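# The Hand That Closed Too Late

The fault at Drandgate began as a noise in a spreadsheet. In July the small team there, which teaches robot arms to do housework, noticed that one arm was dropping things it had already picked up. It would take hold of a cup correctly, lift it a little, and then the fingers would relax for a moment. The cup fell. The arm continued its movement very calmly and put nothing on the shelf.

At first it happened with cups, so the team blamed the cups. They were glazed and slippery. The team changed them for plastic ones, and the arm dropped the plastic ones too. Then it dropped a hairbrush. After that somebody blamed the rubber on the fingertips, and the rubber was replaced on both hands, which took a whole afternoon and changed nothing.

I visited Drandgate because I write about machines in homes, and I had heard of a different event, a more serious one. During a trial in a borrowed apartment the same arm had let go of a glass jar above a tiled floor. A woman from the company was sitting on the floor next to it, with a laptop on her knees. The jar broke beside her foot. She was not hurt, but she told me that she stayed sitting for a long time and did not want to stand up in her socks.

The trial was stopped that evening. Drandgate has a rule, written on one sheet of paper and taped to the door, that any object which falls with a person inside the reach of the arm is treated as an accident. It does not matter if the object is a spoon. I think it is a good rule, and I was surprised how many other companies I asked did not have one.

## Looking in the wrong place

For the next weeks they looked inside the arm. The motor in the hand was sent back to Kütt, the supplier, and came back with a short letter saying that it was in order. A second motor behaved the same. The engineers recorded the current in the fingers, the temperature, the voltage on the cable. Everything was ordinary. The hand opened for a moment because it had been told to open, and this was the uncomfortable part. There was no broken piece to hold up and show.

The software which gives the orders is called Brereo. It was not written in the old way, with a line for each action. It has learned from recordings of people doing the same tasks, and it does what the recordings suggest. So when the hand received an order to open, the order had come, in some sense, from people. The engineers stopped taking the arm apart and began to watch the recordings.

There were 3891 of them. They had been made over one spring by people who hold a pair of grippers and do simple jobs at ordinary furniture. The position of each gripper in space is worked out from patterned cubes fixed on it, and the opening of the fingers is measured by a separate small sensor. The two streams are joined afterward by a program named Dramik, which lines them up by their clocks.

One engineer spent days playing recordings at quarter speed. She drew two lines on a screen, one for the height of the gripper and one for the opening of the fingers. In a good recording the fingers close and then the height begins to grow. In 953 recordings it was the other way. The height grew first. According to the data, the person lifted the object and only then took hold of it.

It is impossible, of course. The finger sensor had been late. After a change of battery its clock restarted with a delay of 300 milliseconds, and Dramik accepted this delay without a warning. A third of a second is nothing when you watch a video at normal speed. For a hand it is the difference between holding and dropping. The delay spoiled the end of each grip too, but there the fingers seemed to stay closed too long, and that looked only like a careful person.

What the arm had learned was a mixture of both. Most of its teachers held before they lifted, and the others seemed to lift before they held. In the middle of the lift, Brereo sometimes changed its opinion between them.

## Doing it again

The bad recordings could perhaps be repaired by moving one line a little to the left. The team tried this with 10 of them and the result looked clean. But the delay was not the same after each battery change, and they could not be sure about the rest. After the jar they did not want to be almost sure. They decided to throw the whole group away and record again.

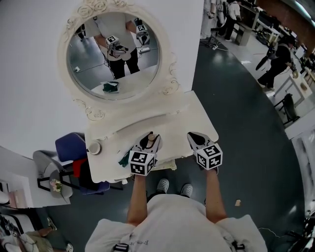
Repeating this work is slow, and it asks a strange kind of patience from people who made no mistake the first time. They must do the small jobs again, at the same easy speed, without the stiff movements that come when a person knows the data is being checked. The objects are humble ones. At a white vanity table, with a carved round mirror behind it, the left gripper has a small beige cylinder in its jaw while the right one is open, and a dark green cloth lies crumpled on the tabletop. For the sensor, the important thing is the instant when such a jaw meets such a piece, and this is exactly what the old recordings had in the wrong place.

Dramik has been changed as well. Each session now starts with a tap: the person closes both grippers hard, twice, and the program compares the clocks on that movement. If they disagree, the recording is refused and a red line appears on the screen. The people who record complained in the beginning that the red line came too often. Some batteries were replaced and now it comes less.

There remains a question which the engineers discussed with me over lunch, and they did not agree. Should the arm itself have noticed? It has a force sensor in the wrist, so it could feel that the cup had gone. One side says that a machine working near people should stop when its load disappears, whatever it has learned. The other side fears an arm that stops at each surprise, and stands in the kitchen with its hand in the air until someone comes home. For the moment the first side has won. The arm stops, and a person has to press a button before it moves again.

The borrowed apartment has not been used since. When the trials start again the jars will be plastic, and nobody will sit on the floor within reach of the arm. The woman with the laptop has asked to be there, and she has asked also for a chair.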